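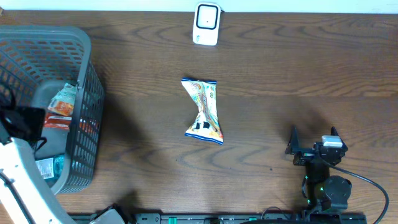 Comparing two grippers on snack bags

Snack bags are a good test for a parallel gripper. They are light, they fold when squeezed, and the crimped ends catch on things. This page covers how to run the same pick on two arms and get numbers you can compare. It assumes both arms already home correctly and are running under Teleo.

What you need

Two arms within reach of the same stretch of table, a plastic basket with open sides, and a few packaged snacks. Use sealed ones. An opened bag behaves like a napkin and tells you little.

Setup

1. Clamp the basket or weigh it down with a few packages. An empty one slides when a finger touches the rim.
2. Open each gripper fully and close it on nothing. Write down the closed position reading. Ours was 267 on the Dritov gripper. If yours drifts between tries, redo the zero before going on.
3. Check the cable loop at the wrist. It needs enough slack for a full turn and should not hang below the fingertips.
4. Set the grip force to 30 percent on both controllers.

Running the picks

Lay one bag flat on the table, clear of the basket. Approach from straight above with the fingers across the narrow part of the bag. Close, wait 2 seconds, lift, and move over the basket before opening.

Do 3 picks with the bag lengthwise, then turn it and do 3 more. Switch arms and repeat with the same bag. Log a pick as failed if the bag slips at any point before release, even if it lands in the basket.

Common problems

Fingers close above the bag: lower the approach height 2 mm at a time.

Wrist camera loses the bag: shiny film reflects overhead light. Move the lamp before you touch the exposure. A gripper shadow across the bag causes the same trouble.

Bag sticks to one finger after release: wipe the pads with a dry cloth.

The log sheet template was made by Matěj Skála and has a column for each arm.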